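Ullcombe Repair and Learn Workshops
Progress report to the Madano Fund
2024-09-17
Prepared by Valdemar Hjaltested, program lead
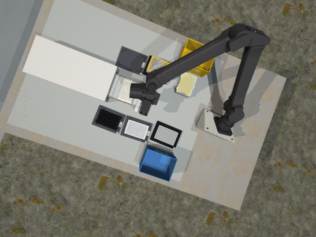 Where we are

We are past the halfway point of the grant and I am very happy to be writing this one! The evening workshops are running in both towns, the waiting list in Clendton is finally moving, and the sewing group (which I was nervous about back when we applied) has become the busiest night on the schedule.

As of this report, 548 people have come to at least one session. That is more than we planned for at this stage. A good share of them first came in with a single broken thing, usually a lamp or a coat zipper, and then signed up for a full course.

Courses

Small appliances. Two groups of learners have finished and a third is partway through. We moved the wiring safety evening to the very first week after people asked for it, and the rest of the course goes faster now.

Sewing and mending. We capped this at 25 people and filled it both times. Several learners wanted to work on heavier fabrics, so we added an extra evening on canvas, bags and backpacks. The machines needed servicing sooner than I expected, and that came out of the maintenance line.

Bicycles. Slower than the others, I have to say. The first course started late while we waited on work stands, and we lost a few people in the gap. Everyone who stayed learned to true a wheel, though, and the group is keen to go on to gears and brakes.

Clendton

We now have the use of the upstairs room at the Hassanpour building for 6 hours a week. It has good light and plenty of outlets, but the stairs are a real problem for some of our older learners. For now we take sign-ups for the ground floor in Ullcombe and help with rides. I would like to talk with you about a better answer before the next period.

Money

Spending is close to plan. Tools and parts are a little over, mostly thread, fuses and the sewing machine service. Printing is well under – we gave up on the big course booklet and made short handouts for each evening instead. People fold them up and take them home, and we can fix a mistake without reprinting the whole thing. I would like to move the leftover printing money to tools, if you agree.

What learners told us

The comment forms were a pleasure to read. The most common request was for more time at the end of each session to finish a job, so evenings now run half an hour longer. People also asked for a beginners' soldering course. We have a tutor who wants to teach it and I think it would fill quickly.

Next steps

The second bicycle course opens in October, along with a trial of the soldering evenings in Ullcombe. We will also run a repair day open to anyone in Clendton, on the ground floor if we can find the space.

Two things I need from you: a yes or no on moving the printing money, and a time to talk about the Clendton room.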